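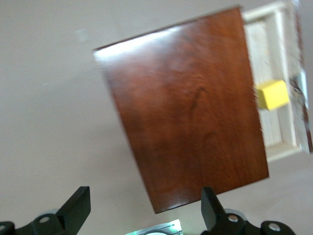
**Ruvbridge furniture store, progress to January 12, 2008**
Prepared for Lorna Manalastas

Item 672, small cabinet, red-brown wood, polished finish, one drawer in pale wood. Grain and colour recorded — darker bands across the panel, arched figure right of centre. Drawer interior dimensions are still to be entered. Catalogue date of 1955 remains unconfirmed. 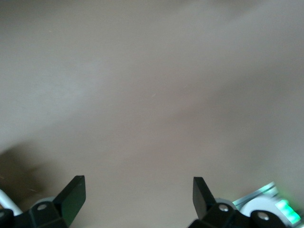 *Surface, pale taupe, close view.*

Labour to date is about 2144 minutes. Joscha Rathjen will finish the remaining 2 entries under the Lutent allocation.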